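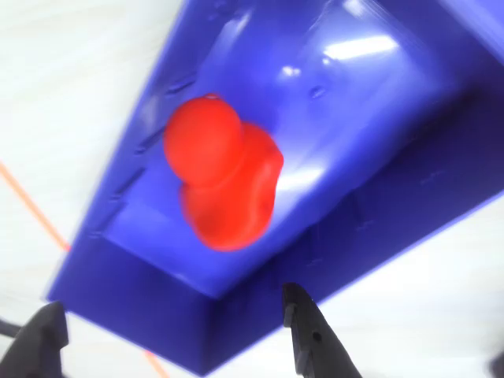 Quietscheente in einer blauen Plastikwanne.

Warum schwimmt eine Ente und ein Stein nicht?

Schnelle Frage zum Anfang: Was ist schwerer, ein Baumstamm oder eine Murmel? Klar, der Baumstamm. Trotzdem schwimmt der Stamm und die Murmel geht unter. Komisch, oder? Am Gewicht alleine kann es also nicht liegen.

Der Trick mit dem Platz
Alles was ins Wasser kommt, braucht Platz. Das Wasser muss zur Seite. Kennt ihr aus der Badewanne: ihr setzt euch rein, das Wasser steigt. Und das weggeschobene Wasser drückt zurück, von unten nach oben. Diese Kraft heißt Auftrieb.

Jetzt kommt es drauf an, wer gewinnt. Ist das Ding schwerer als das Wasser, das es wegschieben kann? Dann sinkt es. Ist es leichter? Schwimmt!

Ein Beispiel mit Zahlen
Ein Holzklotz wiegt 600 Gramm. Ganz unter Wasser gedrückt würde er 900 Gramm Wasser wegschieben. Das Wasser ist stärker, der Klotz kommt wieder hoch. Und zwar so weit, bis er nur noch 600 Gramm Wasser wegschiebt. Ein Teil guckt dann oben raus.

Und Schiffe?
Die sind doch aus Stahl! Stimmt. Eine Stahlkugel geht sofort unter. Aber ein Schiff ist innen hohl, da ist ganz viel Luft drin. Es ist groß und schiebt riesig viel Wasser weg. Deshalb fährt auch die Fähre Traro im Hafen von Zorkesgate jeden Tag mit Autos an Bord rüber und wieder zurück. Hat ein Schiff ein Loch, läuft Wasser rein, wo vorher Luft war. Dann wird es zu schwer.

Selber ausprobieren
Ihr braucht: eine Schüssel Wasser, eine Kugel Knete, ein Handtuch.
Knete zur Kugel rollen, ins Wasser legen. Plumps, unten.
Rausholen, abtrocknen. Jetzt ein Schälchen draus formen, dünner Boden, hoher Rand. Vorsichtig aufs Wasser setzen.
Schwimmt? Gut. Wenn nicht, Rand höher ziehen und nochmal.
Dann Büroklammern reinlegen, eine nach der anderen. Schafft euer Boot 20? Oder sogar 30?

Salzwasser trägt besser
Im Meer schwimmt man leichter als im See. Salzwasser ist nähmlich schwerer als Süßwasser, also drückt es auch stärker nach oben. Geht auch mit einem rohen Ei: in Leitungswasser sinkt es, in richtig salzigem Wasser kommt es hoch. Viel Salz nehmen und gut umrühren, sonst wirds nichts. Das Ei danach bitte nicht einfach in der Küche rumliegen lasen.

Wörter zum Merken
Auftrieb: die Kraft, mit der Wasser nach oben drückt.
Verdrängen: Wasser zur Seite schieben.
Dichte: wie schwer etwas ist, verglichen mit dem Platz den es braucht.

Nächstes Mal: Wie tauchen Fische hoch und runter?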